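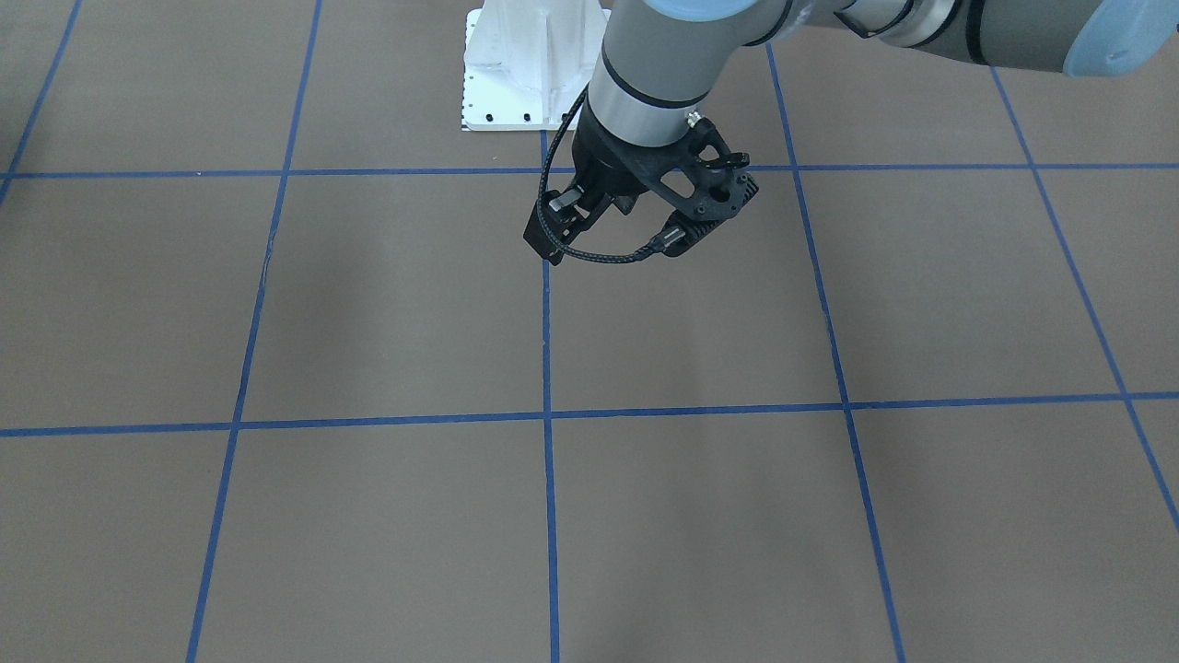 The Brandby wrist kit adds a gripper, a camera mount and a cable set to a collaborative arm, and I have had it on the bench since March. Brandby lists the set at 205 dollars. Fitting took 60 minutes, most of it spent on the bracket. The camera sits low on the perforated bracket and is angled downward, a good position for close work over a taped grid. Cable routing is the weak point: the braided lead hangs in a loop under the gripper, and I would want it clipped before running near tall parts.

Repeatability was acceptable. Over 172 cycles the jaws missed two pickups, both on parts with a glossy finish. The Imrie equivalent has a neater harness but a heavier body. The manual is thin and gives no torque values in any language.

Recommended for light parts, with a shorter cable.

Posted 28th October by the Lilleck bench desk

Contact | © Lilleck | Back to top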